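Section 4: Installing the Wavia Under-Counter Water Filter

Read this section through once before you start. The job takes one person an hour or so with hand tools. If your kitchen has a stone countertop with no spare hole for the filter faucet, see "Drilling the faucet hole" below before you unpack anything else.

What you need

Adjustable wrench
Phillips screwdriver
Tape measure and pencil
Bucket and two old towels
Plastic tubing cutter (a sharp utility knife will do if the cut is square)
Flashlight

Parts in the box

Filter head with mounting bracket
Filter cartridge
Feed valve
Faucet with base plate, rubber washer and locknut
Blue tubing (cold supply to filter)
White tubing (filter to faucet)
Two bracket screws
Date sticker

Before you begin

The Wavia is for cold water only. Water above 100°F will soften the seals and the housing may leak. Do not connect it to the hot side, even for a short test.

Household pressure must be between 30 and 80 psi. If yours is higher, have a pressure regulator fitted first. Most hardware stores sell a gauge that screws onto an outdoor spigot.

CAUTION: Check under the sink for electrical outlets. Keep the filter and all tubing joints away from them.

Drilling the faucet hole

Many sinks have a spare hole under a plastic or metal cap, or one used by a soap dispenser that can be taken out. Use that if you can. Stainless steel sinks can be drilled at home with a step bit. Granite, quartz and porcelain are a different matter, and we recommend that you hire a countertop installer. Damage from drilling is not covered by the warranty.

Choose a spot where the spout reaches well over the bowl and where you can get a wrench on the locknut from underneath. Look below for cabinet braces before you mark the counter.

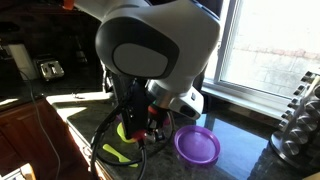
Once the hole is ready, wipe the counter clean and let it dry. Grit left under the base plate will keep the washer from sealing, and it can scratch a polished surface when the faucet is turned.

Mounting the faucet

1. Slide the rubber washer onto the faucet stem, under the base plate.
2. Lower the stem through the hole.
3. From below, thread the locknut onto the stem and tighten by hand.
4. Turn the faucet so the handle is where you want it, then give the locknut a half turn with the wrench.

Note: On counters thicker than 1 1/2 inches the stem is too short. Order the Wultwood long stem kit, which comes with its own washer and nut.

Connecting the cold supply

5. Close the cold shutoff valve under the sink. Open the kitchen faucet until the water stops.
6. Put the bucket under the shutoff valve and disconnect the cold supply hose.
7. Screw the feed valve onto the shutoff valve. Check that its rubber gasket is in place.
8. Reconnect the supply hose to the top of the feed valve. Hand tight plus a quarter turn is enough.

Mounting the filter head

9. Hold the bracket against the cabinet wall and mark the two screw holes. Leave 5 inches clear below the cartridge so you can change it later.
10. Drive in the screws. In thin cabinet walls, check the screw length first.
11. Hang the filter head on the bracket.
12. Push the blue tubing into the port marked IN and the white tubing into the port marked OUT. Each tube goes in until it stops — then push once more. Tug gently to check.
13. Connect the other end of the blue tubing to the feed valve and the other end of the white tubing to the faucet stem.

CAUTION: Do not bend tubing sharply. A kinked tube must be cut back to a straight part or replaced.

First use

14. Insert the cartridge and turn it to the right until it clicks.
15. Open the filter faucet, then open the shutoff valve slowly.
16. Dry every joint with a towel and check each one with the flashlight.
17. Let the water run for five minutes. Gray or cloudy water is carbon dust and will clear.
18. Close the faucet and check the joints again after an hour.

Write the date on the sticker and put it on the filter head. Replace the cartridge after 2,000 gallons or 12 months, whichever comes first. The replacement part number is Kong 145.

If a joint drips, close the shutoff valve, press in the collar and pull the tube out. Cut the end square and push it back in.

Section revised July 2025, F. Steiner, Goltdale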